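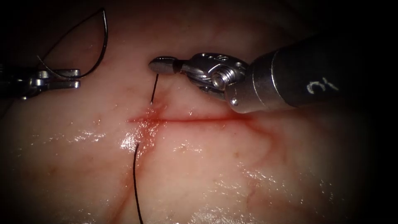
Olszewski Safety Media Releases Updated Training Program on Confined Space Entry

VIRALDALE, June 25, 2022 – Olszewski Safety Media has released a new edition of its confined space entry program for water, sewer and public works crews. The program replaces the company's earlier title on the subject and is available now on disc and by streaming.

The new edition covers manholes, wet wells, valve vaults, storage tanks and digesters. It was written for workers who enter these spaces as part of their regular duties, and for the attendants and entry supervisors who stay outside. A separate chapter is addressed to contractors who come onto a site for short jobs and may not know the local permit procedure.

"Most of the questions we get are from small utilities with a crew of three or four," said Kolbrún Brøndum, who produced the program. "They have the gas meter and the tripod. What they want is something they can show a new hire in the morning before going out to the job. We kept the chapters short for that reason."

The program is divided into 5 chapters:

Recognizing a confined space. How to tell whether a space requires a permit, and who makes that decision.

Testing the air. Oxygen, flammable gases and toxic gases, with attention to hydrogen sulfide. Viewers are shown how to bump test a meter, how to sample at different depths and how long to wait for a reading when a sampling hose is used.

Isolation and ventilation. Lockout of pumps and mixers, blanking of lines, placement of blowers and keeping engine exhaust away from the air intake.

Roles and permits. The duties of the entrant, the attendant and the supervisor, and how to fill out, post and cancel a permit.

Rescue. Non-entry retrieval, calling for outside help, and why an attendant must never go in after a coworker.

The chapter on testing the air was completely redone. The earlier edition used a meter that is no longer sold, and several customers had asked for footage with current equipment. The section on permits has also been rewritten and now follows one job from the first phone call to the closing signature.

Location work was done at the Nendstead treatment works and at a decommissioned pump station outside Viraldale. Operators from Nendstead appear in the program and reviewed the script before filming. Scenes involving a collapsed worker were staged in an open-sided mockup.

Each copy comes with a leader's guide, a sign-in sheet, a blank entry permit and a short written test with an answer key. The guide lists points where the leader should stop the program and talk about the crew's own sites. Paper materials may be copied for use within the purchasing organization.

The program is intended to support a written confined space program and hands-on practice. It does not replace either one. Employers remain responsible for training workers on the equipment and spaces at their own facilities.

Organizations that bought the earlier edition may trade it in for a reduced price on the new one. Streaming licenses are sold by site and cover up to 100 viewers. Larger systems should contact the company for terms. A preview of the first 2 chapters can be requested at no charge.

A Spanish-language version is in production. Titles on trench safety and chlorine handling, part of the same Lolulano series, remain available in their present editions.

About Olszewski Safety Media

Olszewski Safety Media produces training programs for water and wastewater utilities, school laboratories and light industry. The company is based in Viraldale and sells directly to employers, schools and public agencies.

Media contact: Kolbrún Brøndum, Olszewski Safety Media, Viraldale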